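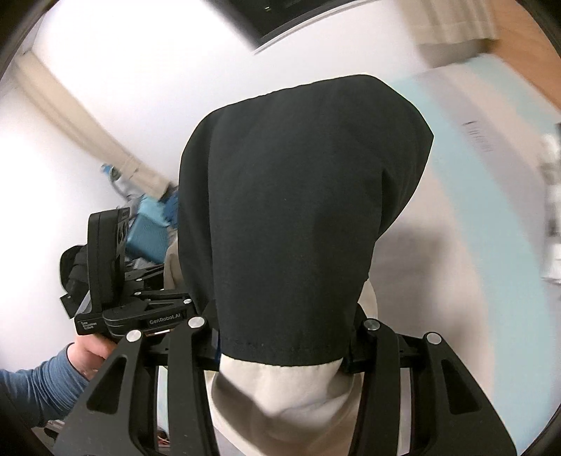 So I finally made it out to the open day at the Revance mill in Uvberg, after two years of meaning to go and then remembering the week after. I took the early bus from Grirkside with a thermos and a cheese roll, and I was in line by 9:30 with my friend Doaa Ramadan, who sews far better than I do and had brought an actual shopping list.

The tour starts in the yarn store and then goes up a very steep iron staircase (wear flat shoes!). Our guide was Marcela Ďurica, who has worked there for 13 years and talks fast and loud, which you need in the weaving shed. Even with the foam earplugs they hand out, I felt the looms through the soles of my feet. She stopped at one that was being threaded up for a new shirting and told us it takes more than 1,000 ends just for the sample width - 1,019 on that one, she'd checked the sheet that morning. A man was drawing them through by hand with a little hook. I could have watched him all day, but the group behind us was already on the stairs.

After that came the finishing room, warm and a bit eggy smelling, and then the part I'd come for: the mending tables. Branislav Šindelář let us run our hands over a length of wool to find the knots. I found one. Doaa found five and was very smug about it.

Lunch was soup in the canteen, lentil or potato, and you pay cash. Go before noon if you can, they ran out of bread.

The remnant shop is in the old boiler house. Black cottons by the door, creams and naturals along the back wall, and a bin of zippers that I did not need and bought anyway. I came home with enough navy twill for a skirt and some lining. Doaa got everything on her list plus a coat weight she's calling an investment.

They do it again in December with the dye house open too, and I've already asked for the day off.

Contact: Celina Urbańczyk | © Lukumay Sewing Pages | Back to top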